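Subject: Re: [shop-robots] Belt sorter, first week on the bench
From: Pacita Dumlao
To: shop-robots list

On Tuesday, Shehu wrote:
> The Nokside belt is in and bolted down. Plan is still the same as
> in June: cup comes down the belt, arm picks it off, cup goes in the
> blue bin or the pink bin depending on color. I think the humanoid
> hand is the way to go for this. It can do anything a person's hand
> can do, so we won't have to redesign when we move on to other parts.
> The claw can stay as a backup. Any objections before I start writing
> the pick routine?

Yes, a few. You did ask.

I was in the shop last night until the lights went off and I still don't see what the hand buys us. "Anything a person's hand can do" is what the seller says. Our job is one cup and two bins. Every finger is something to calibrate, and we haven't got the belt speed settled yet.

Look at the cup to start with.

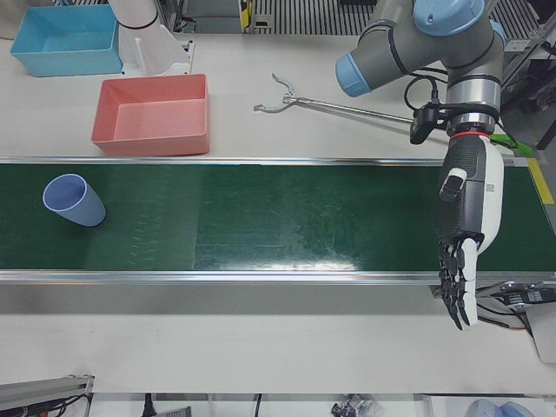 Hand over the right end of the belt, cup on its side at the left end.

A cup lying on its side is the case I'd plan for. Your write-up has them all standing up with the mouth on top. Mine fell over plenty when I was feeding them by hand. I logged 377 feeds on the old Tundine belt over the winter and 212 of them ended up on their sides by the time they reached the pick point. Different belt, I know, but I wouldn't bet on the new one being kinder. If the routine can't deal with a cup on its side it can't deal with cups.

Second, the bins. The pink one is practically touching the rail. I'd slide it back a hand's width and tape the outline on the table. The blue one sits behind it, and that white upright is in the same neighborhood, so whatever path you write has to clear all of it. I would like to see that path run slowly with no cup before anyone calls it a routine.

Now the claw, which I think you've written off too early.

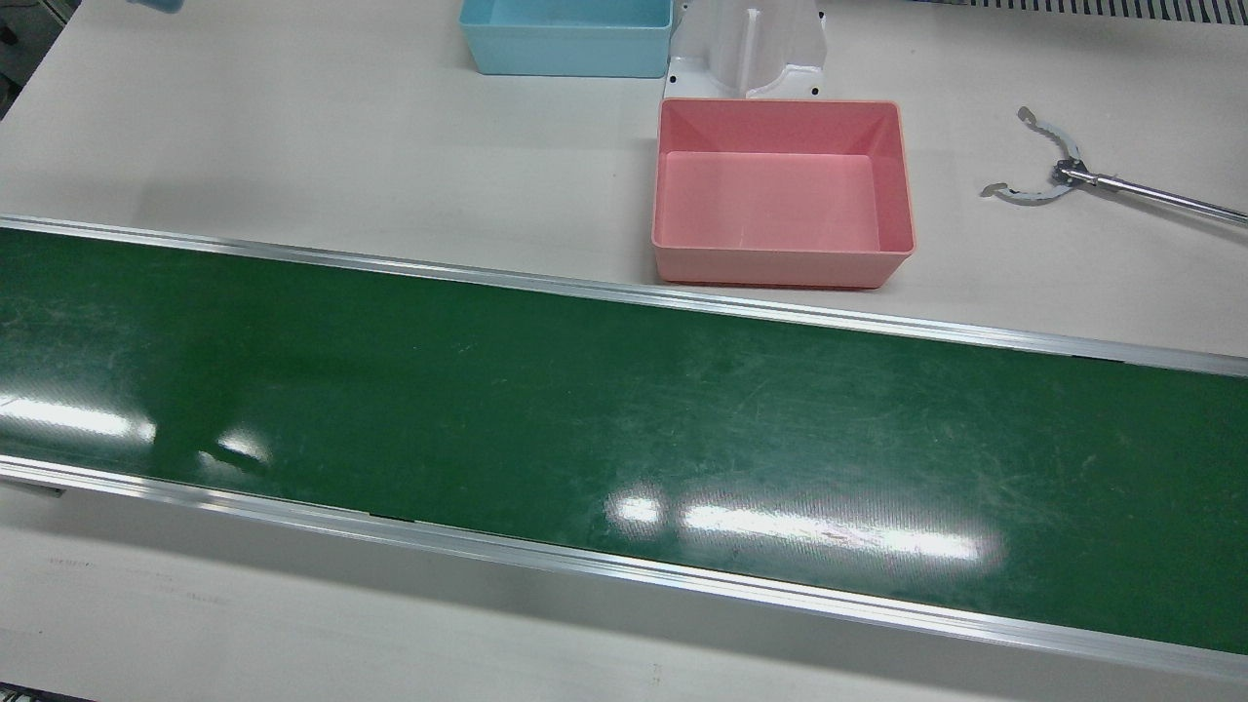

Claw end, open, on the pink bin side.

It's two curved fingers on a rod. One joint in the middle. If it misses, I can look at it and tell you why. I'm not claiming it will hold a cup well, and thin metal on smooth plastic is a fair worry. But we could find out in an evening, and if it slips we put some rubber on the tips and try again. How long will it take to find out the same thing about the hand?

Third, glare. The belt is shiny and the ceiling lights show up on it as big white patches. You can see them in the second picture, and a pale band of glare in the first. If you're finding the cup by color, a pale blue cup rolling through a white patch is going to be trouble. Lulureo's page says their vision package "handles reflections." I'll believe that when it handles ours. Hang a sheet over the lights first and see what changes. The scratches I would leave alone for now.

Last thing is money. The shared tool fund stands at 3,311 dollars and I don't want the next purchase to be spare fingers. If the vote is for the hand anyway, fine, I'll help wire it, but I'd ask for a test we agree on beforehand: same cups, same belt speed, half of them started on their sides, claw and hand both. Write down every miss, including the ones that "almost" worked.

Could somebody also tidy the cables down by the black and white module at the right end? They run toward the hand and I don't like them that near a moving belt.

I can be in any evening after 7 except Tuesday.

Pacita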